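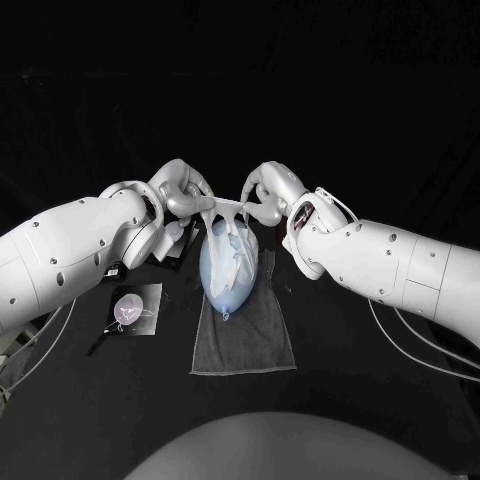
Le service demandeur indique que les réservations récurrentes de la salle polyvalente de Lorkside s'affichent avec une heure d'avance dans le planning public, alors que la fiche de chaque réservation porte l'horaire correct. Il demande une correction avant la diffusion du planning du prochain trimestre aux associations.

Ticket : décalage horaire des réservations récurrentes
Service : assistance aux applications, commune de Bestmont
Application concernée : Gokau, module Planning public
Sites concernés : Lorkside, annexe Park
Priorité : haute (initialement normale)
État : résolu, sous surveillance

Prise en charge

La demande a été enregistrée et rattachée au domaine Équipements municipaux. Les éléments transmis comprennent un export du planning public, un export de la liste interne et une réclamation d'association. Dans le premier fichier, le créneau hebdomadaire de l'atelier de réparation commence à 15 heures. Dans le second, le même créneau commence à 16 heures, conformément à la convention signée avec l'association.

L'anomalie a été reproduite par l'assistance sur le poste de l'accueil et sur un poste extérieur au réseau municipal, avec deux navigateurs distincts. Le réglage horaire des postes est conforme. La suppression des fichiers temporaires et l'ouverture d'une session neuve n'ont pas modifié l'affichage.

Il est rappelé que les agents d'accueil ne doivent pas corriger manuellement les horaires dans la liste interne. Plusieurs créneaux ont été modifiés de cette façon avant l'ouverture du ticket, ce qui a entraîné l'envoi de notifications erronées aux occupants. Ces modifications ont été annulées à partir du journal des opérations.

Premières vérifications

Le serveur hébergeant Gokau est synchronisé et son fuseau est correctement déclaré. La base de données enregistre les horaires en temps universel, la conversion étant effectuée à l'affichage. Les réservations ponctuelles sont converties sans erreur, y compris celles qui ont été saisies pendant l'été pour une date d'hiver.

Le défaut ne touche donc que les séries récurrentes, et seulement pour les occurrences postérieures au changement d'heure d'octobre. Les occurrences antérieures sont affichées au bon horaire. Une série créée en novembre, à titre d'essai, ne présente aucun décalage.

À ce stade, deux hypothèses ont été retenues. La première portait sur le cache du module Planning public, qui conserve une copie des créneaux pour limiter les appels à la base. Le cache a été vidé, puis reconstruit intégralement : le décalage est réapparu à l'identique. Cette hypothèse a été écartée.

La seconde portait sur la règle de récurrence elle-même. Lors de la création d'une série, Gokau enregistre un horaire de départ et une règle de répétition. Pour les séries créées depuis l'interface d'accueil, le fuseau local est joint à la règle. Pour les séries issues de la reprise de l'ancien tableur, ce champ est vide, et le module public applique alors à toutes les occurrences l'écart horaire en vigueur au jour de la première. Une série débutant en septembre reste ainsi calculée à l'heure d'été pour toute la saison, puis convertie une seconde fois au moment de l'affichage.

Étendue de l'anomalie

Une requête de contrôle a été exécutée sur l'ensemble des réservations à venir. Elle fait ressortir 925 réservations actives, dont plus de 720 sont rattachées à une série dépourvue de fuseau. La quasi-totalité concerne Lorkside. L'annexe Park est touchée de façon marginale, ses créneaux ayant pour l'essentiel été ressaisis par l'accueil après la rénovation.

La priorité du ticket a été relevée en conséquence. Un message d'information a été placé en tête du planning public :

« En raison d'une anomalie technique, certains horaires affichés peuvent être inexacts. Les horaires figurant sur votre convention d'occupation font foi. Pour toute question, veuillez vous adresser à l'accueil de l'équipement concerné. »

L'export automatique vers le site de la commune a été suspendu dans le même temps. Les panneaux d'affichage situés dans les halls sont alimentés par la liste interne et n'ont pas été interrompus.

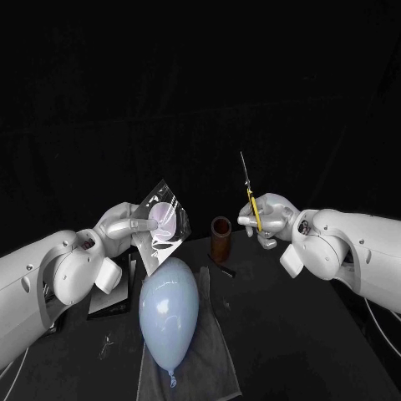

L'accueil de Lorkside demande si les badges d'accès sont également concernés, plusieurs associations s'étant inquiétées de trouver la porte latérale fermée à l'heure de leur séance.

Réponse de l'assistance : les droits d'accès sont calculés à partir de la liste interne et ne dépendent pas du module Planning public. Les journaux de la porte latérale ont été examinés pour les créneaux signalés. Les badges ont été présentés une heure avant l'ouverture des droits, ce qui correspond à l'horaire erroné du planning. Le contrôle d'accès a fonctionné conformément à son paramétrage. Aucune plage élargie ne sera ouverte à titre provisoire, l'équipement étant mis sous alarme entre deux occupations.

Échange avec l'éditeur

L'analyse a été transmise à l'éditeur avec un jeu de données anonymisé. Celui-ci confirme le comportement décrit et le qualifie de fonctionnement attendu en l'absence de fuseau. L'assistance a fait valoir que le champ n'est pas signalé comme obligatoire dans la procédure d'import et que le module interne, placé dans la même situation, applique par défaut le fuseau du site. Les deux modules produisent par conséquent des résultats divergents à partir d'une même donnée.

L'éditeur a accepté d'ouvrir une fiche d'anomalie distincte. Aucun délai n'a été communiqué. Il a fourni un script permettant de renseigner le fuseau manquant, sous réserve d'une sauvegarde préalable et de l'arrêt des notifications pendant le traitement.

Correction

Le script a d'abord été exécuté sur l'environnement de recette, alimenté par une copie récente de la base. Les contrôles suivants ont été effectués :

- comparaison des horaires du planning public et de la liste interne, série par série ;
- vérification des occurrences situées de part et d'autre du changement d'heure ;
- vérification des séances annulées ou déplacées à l'unité ;
- contrôle de l'absence de message en file d'attente.

Le troisième contrôle a révélé une difficulté. Dans 8 séries, des séances déplacées individuellement reprenaient leur horaire d'origine après passage du script. Le déplacement avait été enregistré par référence à l'ancienne règle, que le script remplace. Ces séries ont été exclues du traitement automatique et confiées au service Équipements pour ressaisie, à partir des demandes écrites des associations.

L'intervention en production a eu lieu le mercredi 28 décembre, après la fermeture des accueils. La sauvegarde a été réalisée et sa restauration testée sur un serveur distinct. Les notifications ont été suspendues, le script exécuté, puis le cache du planning reconstruit. Le traitement s'est achevé sans erreur. Les notifications ont été rétablies après vérification de la file d'attente.

Le créneau de l'atelier de réparation, cité dans la demande initiale, s'affiche désormais à 16 heures dans les deux vues. L'export vers le site de la commune a été réactivé et le message d'information retiré.

Point restant ouvert

Les abonnements de calendrier souscrits par certaines associations peuvent continuer à présenter l'ancien horaire. Leur actualisation dépend du logiciel utilisé par l'abonné et échappe au contrôle de la commune. En cas de persistance, il convient de supprimer l'abonnement et de le souscrire de nouveau depuis la page de l'équipement. Une consigne en ce sens a été remise aux accueils de Lorkside et de Park.

Le modèle d'import a été modifié. La colonne Fuseau y est obligatoire et un fichier incomplet est rejeté avant tout enregistrement. Les anciennes versions du modèle ont été retirées de l'espace partagé ; les services qui en détiennent une copie locale sont priés de la détruire.

Le service demandeur confirme la conformité du planning trimestriel et donne son accord pour la diffusion. Le ticket demeure sous surveillance jusqu'au prochain passage à l'heure d'été. Toute nouvelle divergence doit être signalée en réponse au présent ticket, en joignant la référence de la série et un export des deux vues.

Partages : 8
Commentaires : 16

Articles liés
Gokau : annuler une séance sans modifier la série
Planning public : actualiser un abonnement de calendrier
Annexe Park : demander un badge d'accès temporaire
Convention d'occupation : pièces à fournir par les associations
Lorkside : signaler une porte restée verrouillée
Importer des réservations depuis un tableur (procédure révisée)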